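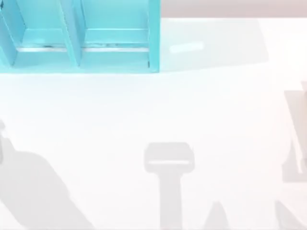
Thoa Đinh

Fallau Student Robotics Project: Frequently Asked Questions

Updated July 4, 2020

Who may apply?

The project is open to all students in their second year or above. No earlier work with robots is required. Applicants should be able to write and run a short program without help.

What do students work on during the term?

Each team prepares one task for two robot arms in simulation. The shelf task, with its turquoise two-compartment shelf on a white tabletop, is assigned first. Teams may propose a task of their own after the shelf task has been accepted.

Do students need a powerful computer at home?

No. The simulator is installed on the lab machines, and students may reserve a machine for up to 30 hours per month. Those who prefer to use their own computers should write to Genji Furukawa for the setup notes.

May a team change the shelf or the table?

The position of the shelf may be changed within the limits given in the task sheet. Its shape may not. Colors are entered as whole numbers from 0 to 255, and any change must be listed in the team's report.

Should shadows be turned off to make the simulation run faster?

Shadows must remain on for all graded runs. They may be turned off during practice - many teams do so while testing arm movements - but the setting must be restored before files are submitted.

How is the work graded?

Each team submits its program and a written report of no more than 1,000 words. The program is run 100 times from different starting positions, and the result counts for half of the grade. Obadia Mugo and Yasuo Aoki read the reports.

Can a student join without a team?

Yes. Students who apply alone are placed in a team before the first meeting in September. Requests to work with a particular person are considered but cannot always be met.

Is there a fee?

There is no fee. Students are asked to return borrowed manuals at the end of the term.

Whom should I contact with other questions?

Questions about applications should be sent to Thoa Đinh. Questions about the simulator should be sent to Genji Furukawa.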